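October 18, 2019

Polydactyl cats keep coming up in my mail, so I went back over my notes from August. The usual cat has 18 toes, five on each front foot and four on each back foot. A polydactyl has more, most often on the front feet. The trait is dominant, so one copy of the gene is enough, and a kitten with one affected parent has at least an even chance of getting it.

The change sits in a stretch of DNA called the ZRS, which controls when a gene named Sonic hedgehog is switched on in the growing limb. The gene itself is normal. Several different single-letter changes in the ZRS produce extra toes, and the American and British ones are not the same.
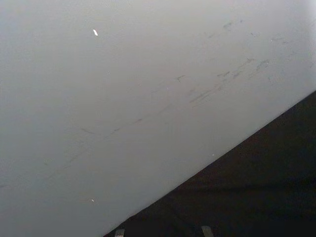
## The Junholm cats

Aisyah Siregar sent me her records from Junholm, where she has kept track of the harbor cats for years. She lists 169 animals, of which 54 had at least one extra toe. That is high for a port town but plausible if a few affected toms did most of the breeding. Her oldest entry, a gray female called Lulleo, had seven toes on each front foot and used them to open cupboards.

Itsuki Arai asked whether the extra claws need special care. The inner ones often don't touch the ground, so they don't wear down, and they can curl into the pad. Check them every couple of weeks and clip as needed.

I have not sorted Aisyah's litters by mother yet. Her handwriting for 1 and 7 is the same.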